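**Re: [supper-swap] plates or bowls for the January table?**

January 2, 2024

Inese Toom wrote:

> Bania and I are going round in circles on this. She wants everything in bowls because people eat standing up at our place. I say the dumplings look sad in a bowl. Also, can anybody tell me if the Rozīte rye starter needs feeding every day, or can it sit? I left mine in the fridge for most of December and now I'm scared to open it.

Hi Inese, hi all,

Open it! Mine has sat in the fridge for longer than that and come back fine. Pour off the gray water on top, keep a spoonful from the middle, and give it rye flour and lukewarm water for 2 days before you bake. If there's fuzz or anything pink, throw the whole lot out and I'll give you some of mine (I have far too much, as usual).

On plates, I'm with you. Dumplings want to lie flat so the butter gets at all of them, and in a bowl the bottom ones just turn to paste. I like a square plate with a shallow well, plain white, so the dill and the onions do the decorating.

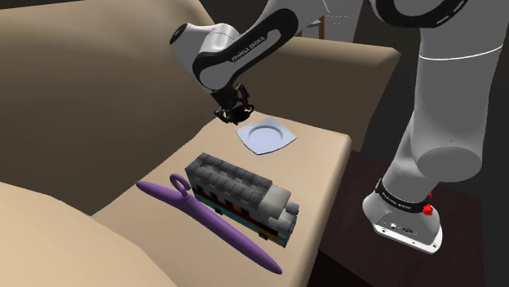
As for people eating standing up, I say let them. We had 30 over in December and half of them never sat down, and the only thing that hit the floor was a pickle. What does help is serving less at a time – four dumplings, sour cream on the side, come back when you're done. Folks mingle more that way too, and the second batch gets eaten hot.

Bania does have a point about soup, though. If anyone's bringing the beet one, it needs bowls or mugs, and I'd vote mugs.

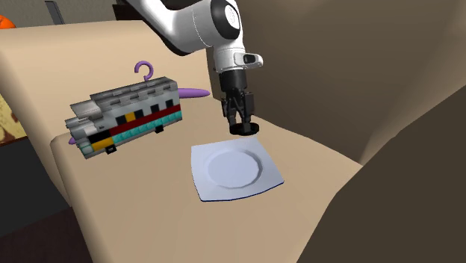 Quick note on the filling, as two people wrote to me off list. It's 200 grams of farmer cheese to one egg yolk, a good pinch of salt, and no sugar at all if you're having them with onions. Drain the cheese overnight if it looks at all runny. I skipped that last time and they burst in the pot, and we ended up calling it porridge.

Could whoever borrowed my big slotted spoon please bring it along? It has a red string through the handle.

Inese, let me know how the starter smells.

– M.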